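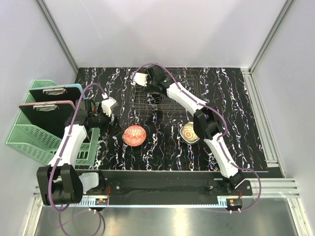
Red and orange ball on a black tabletop

Brake pedal went soft at my first track day, is it the pads or the fluid?

Last updated: December 31, 2020

Plurby uses cookies to remember your login and show you threads you might like. By continuing to browse you agree to our cookie policy.

Gönül Dağdelen

Hi all, long-time reader, first-time poster, please be gentle. I did my first proper track day in August, at the short circuit out past the showgrounds, in my Kometti hatch. It's nine years old, manual, completely standard apart from a set of Plulura tyres I put on last summer and a phone holder that falls off whenever I turn left.

I had an absolute ball for the first session. Second session I got braver and started braking later into the hairpin at the end of the straight, and a few laps in the pedal felt odd. It was still slowing the car but I had to push a lot further to get the same result. By the lap after that it was going nearly to the floor, and if I gave it a quick pump it came back up a bit. I backed right off, did a slow lap with the hazards on and parked up feeling a bit sick. There was a smell too, sort of hot and sharp.

After lunch the pedal felt almost normal, so I did two very tame laps, chickened out and drove home (carefully!). It's been fine around town, but I'm sure it's a touch spongier than it was.

The car had been serviced at Tuncer, my local workshop, only 391 km before the track day. They ticked "brakes checked" on the sheet, and when I rang they said the pads had plenty of meat left. There's nothing on the sheet about the fluid. I bought the car second-hand and I've got no idea when it was last changed.

So do I need new pads, new fluid, both, or those big slotted rotors my brother-in-law keeps sending me links to? I've got $200 to spend before the next one and I'd rather not blow it on the wrong thing. I can do an oil change and I've swapped a battery, but I've never touched brakes. Also, is it safe to keep driving to work?

Sibel Soylu

Welcome, and good on you for coming in when you did. I've watched plenty of people stay out for "one more lap" and end up in the kitty litter.

What you've described sounds like boiled fluid to me. The giveaway is the long, soft pedal that comes up when you pump it. Brake fluid soaks up moisture over the years, the boiling point drops, and once it gets hot enough in the calipers you get little bubbles of vapour. Vapour squashes and fluid doesn't, so your foot goes down and not much happens at the other end. When pads get too hot it usually feels different: the pedal stays nice and firm, you stand on it with everything you've got, and the car just keeps going. You can get both on the same day, of course, and the smell was most likely the pads, so they were working hard as well.

If it were mine I'd do the fluid first. Get a good fresh DOT 4 with a high dry boiling point printed on the bottle, but check the cap on your reservoir or the handbook before you buy anything. Don't let anybody sell you DOT 5, that's the silicone stuff and it doesn't belong in a car that came with normal fluid. (DOT 5.1 is a different thing again and mixes fine with DOT 4. Whoever came up with those names has a lot to answer for.) A 500 ml bottle will do a bleed, but for a complete flush I'd have a second one on the shelf, sealed. Once a bottle's been sitting around open I don't put it in a brake system.

Then have the pads taken out and looked at properly. "Plenty of meat" only tells you the thickness. You want somebody to check for crumbling edges, cracks or a glazed, shiny face, and to make sure the slide pins move freely while they're in there. A sticking caliper will cook one corner and leave the others alone. If the pads are cheap ones, a decent fast-road set on the front is where I'd spend whatever's left over.

Forget the slotted rotors for now. Plain ones in good nick are fine for where you're at.

For the driving side, brake harder and for a shorter time. Most of us start out dragging the brakes all the way down the straight, and that puts heat in for ages. Do a few quick laps, then an easy one, then a few more. Use your last lap as a proper cool-down with hardly any brake at all, and when you park leave it in gear with the handbrake off and a chock behind a wheel.

As for driving to work, I wouldn't. A pedal that's still spongy after it's cooled down wants looking at before you rely on it. Ring Tuncer, tell them exactly what you told us, and ask if they'll come and get it or if there's someone mobile who can bleed it in your driveway. I know you can do an oil change, but I'd let somebody show you the first bleed. It isn't hard, it's just a rotten thing to get wrong.

slowlane_mick

Just put bigger brakes on it. I got a front kit off a wrecker for the hot version of mine and never had another problem, stops on a dime. You might need bigger wheels to clear them, and I think the rego people want an engineer's certificate in some states, so check that. Might be a bit over your budget too now I read it again.

If you don't want to do that then yeah, fluid.

kestrel_wagon

Agree with Sibel on nearly all of it. I'd just add to have a look at the rubber hoses while the wheels are off. On a car that age they can be cracked near the fittings, and a tired hose swells under pressure and gives you a mushy pedal even with perfect fluid. Mine looked okay until I bent one with my fingers.

Also ask the shop to do the clutch at the same time if it's hydraulic, lots of hatches share the one reservoir. And keep fresh fluid off your paint! I've got a bare patch on my guard the shape of Tasmania.

Comments

Gönül Dağdelen: Thank you so much everyone. Car is staying in the driveway and I'm on the bus. Tuncer can fit it in and they're happy for me to stand there and watch.

pip_in_third: Had the same thing happen in my old ute coming down the range with a trailer on. Frightening. Second gear is your friend.

Gönül Dağdelen: Update, the fluid came out the colour of strong tea. Front pads were glazed, so I'm getting a new set, and the hoses were fine. Brother-in-law still sending rotor links.

Sibel Soylu: Great stuff. Bed the new pads in properly before you go anywhere near the track, there'll be instructions in the box.

slowlane_mick: Told you it was the fluid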